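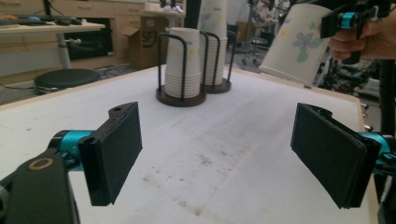 *Figure 2. Cup station: two wire dispensers on the white table, one paper cup held in a gripper.*

## 4. Work at the cup station

This section is for the operators of the Endix line at the Merville site. Before, one person filled the cup dispensers by hand for the full shift. Now the operator teaches and checks the task with hand-held grippers, and the automatic cell repeats it. Your work moves from carrying cups to preparing, showing and correcting. Please read the whole section before your first shift at the station.

### 4.1 Prepare the table

1. Wipe the tabletop with a damp cloth and let it dry. Old stains that do not come off are allowed. Loose dirt is not.
2. Put the two dispensers near the center of the table, one behind the other. The round bases must stand flat.
3. Fill the dispensers with paper cups from one delivery only. Printed and plain cups can be used together if they have the same size.
4. Check both finger pads of each gripper. A pad which is torn or turned on its mount must be changed (part 334).

**Note:** The stacks do not need to have the same height. It is better when they are different, so the cell learns both cases.

### 4.2 Show the task

1. Hold one gripper in each hand, with the pads open and facing each other.
2. Close the pads on one cup only. Press until the cup does not slide, then stop pressing.
3. Turn the cup slowly to the position written on the job card.
4. Put the cup down or return it to the stack, as the card says.
5. Open the pads fully before you move away.

When two operators work at the same table, agree first who takes the cup and who waits. Speak before you reach across.

**Caution:** Do not squeeze a cup that is already bent. Take it out by hand and put it in the reject box.

**Caution:** Keep cables on the floor away from stools and chairs with casters. A chair that rolls over a cable can stop the recording, and the full series must be repeated.

### 4.3 What changes in your shift

- One series has 130 repetitions. After each series you leave the table and do the checks in section 5.
- The shift leader plans the stations with the Wi screen. You can ask for another station after two series — it is not necessary to give a reason.
- Recordings are used for teaching the cell. By the site agreement of May 9, 2018, they are not used to measure the speed of a person.
- Operators who worked at the old filling place keep their pay group. Training for the new work is given in Saltudness every August and counts as working time.

**Note:** If the cell makes the same mistake again and again, do not try to correct it by working faster. Write the job card number in the station book and call the shift leader. Usually a few slow, clean repetitions are enough, but the shift leader decides which ones are recorded again.

Continue with section 5, "Checks between series."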